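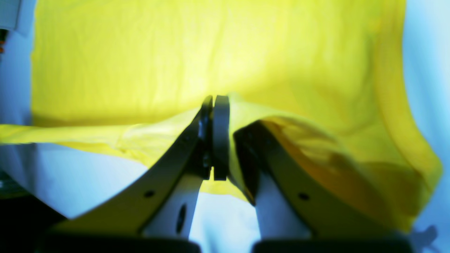

fold_line wrote:
Wait until August if the budget allows it. Karkuleck usually drops the price on fingertip pads when the new list comes out, and pads are what you will keep buying. We went through 21 in our first year on cloth.

Search this board Advanced search

Dixit wrote:
I can't wait that long. The request has to be in this quarter. What I have so far is one arm, a two-finger gripper and a wrist camera, all quoted by Randia. The pads are 300 for the box. The job is picking up single pieces of fabric from a flat table, same as the yellow one.

benchrat wrote:
Get a second quote from Ginberg. Their gripper came in at 976 for us with the mounting plate. Randia wanted the plate as a separate line.

fold_line wrote:
Ginberg is fine until you need parts. I waited on a finger for most of a month. Cheaper on paper – not cheaper with the arm sitting there.

benchrat wrote:
Disagree. Order 2 spare fingers up front and you are still under the Randia number. Put them in the same request so you only need one signature.

Dixit wrote:
Does anyone budget for suction as a backup? My manager asked.

fold_line wrote:
Not for thin cloth. Ours pulled air straight through. Spend it on pads.

benchrat wrote:
Depends on the weave. Ask for a loaner and try your own fabric before you cross it off.

Dixit wrote:
OK, asking both for loaners. I'll post the quotes when I have them.

14 comments 3 shares
Last updated January 31, 2019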